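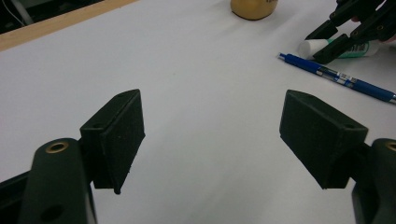 1/ The white table: a thread

2/ We bought a white table. I want that on the record first, before the rest of it, so you can judge me properly.

3/ It's for the back room, which has been an office, a nursery, an office again, and for one long winter the place where we kept a canoe. The plan was a proper work surface. Somewhere to pay bills and sit up straight.

4/ The shop had it as the Prundby, in "white". There were 19 whites on the sample wall and this was the only one called white. The others were called things like Oat and Quiet.

5/ My husband wanted the dark one. I said dark shows dust. He said white shows everything else. I'd like to report that he's been gracious about it since.

6/ It's matte, which the brochure says "diffuses light for a calm, even finish". In my back room it goes grey and a bit cloudy in places, depending on where you stand. I've wiped the same patch of shading three times now. It was a shadow all three times.

7/ House rule, announced at dinner with some ceremony: nothing lives on the white table. You bring your thing, you do your thing, you take your thing away.

8/ There is a blue pen on the white table.

9/ Just lying there on the diagonal like it's sunbaking.

10/ I've asked around. The teenager says it's not hers because she "doesn't use pens", in the voice I'd use for fax machines. My husband says it might be the one from the car. The one from the car is black. I checked the car.

11/ You'd think one pen wouldn't matter. On the old table you could have lost a roast chicken. That thing was honey-coloured and scratched to bits and had a permanent layer of catalogues, and in all those years I never once noticed a pen on it.

12/ On a white table a pen is an event. I can see it from the hallway. I can see it with my reading glasses on, and with those I can barely see the hallway.

13/ And it's a ballpoint. On a white surface. I've read the care leaflet (yes, the whole thing, I was waiting for the kettle) and there's an entire paragraph about ballpoint ink. It uses the word "promptly" twice.

14/ For those asking: it's from Correia, the furniture place out past Kerthorpe, in the old tile warehouse. Flat-packed, four legs, one bag of bolts, and an Allen key so small I thought it was part of the packaging. Took me an evening. The leaflet shows a smiling man doing it alone in a cardigan.

15/ Bought it in November, for the record, so it's had plenty of time to become a dumping ground. I'm proud of how well we've held the line. I'm only upset about the pen because standards have been so high.

16/ Someone's asked why I don't just pick it up. Fair question. Because I'm the one who always picks it up, and I've decided to see how long it takes another member of this household to notice. It's a study.

17/ Someone else has asked what I use to clean it. Warm water, drop of dish soap, soft cloth, dry it after. I did buy a special spray once. It smelled like a dentist and left streaks, so I went back to the dish soap.

18/ Also no, I won't be getting a pen cup. A pen cup is how it starts. You get a pen cup, then there's a stapler to keep it company, then a little dish for the paper clips, and by winter you can't find the table.

19/ Update: my daughter did her homework around it. AROUND it. Spread out her books, left a polite gap for the pen, packed up and went. The pen has more personal space than I do.

20/ Update: Florêncio Arruda from over the road came in to borrow the ladder, looked through the door and said, "Nice table. Very clean. You've got a pen there."

21/ He's the only one I respect now.

22/ My sister says to get a desk mat. She has a felt one from Prilterby and says it changed her life. I said if I'd wanted a grey table I'd have bought a grey table. She said the dark one was nice. So they've been talking.

23/ In fairness to the table, I do like it. I sat there this morning with nothing but a cup of tea (on a coaster, I'm not an animal) and did the rates and the phone bill in one go. On the old one I'd have needed an excavation permit.

24/ Last update for tonight. Husband walked past, stopped, looked at the table for a good long while and said, "Is that my pen?"

25/ Then he used it to write on the shopping list and put it back on the table.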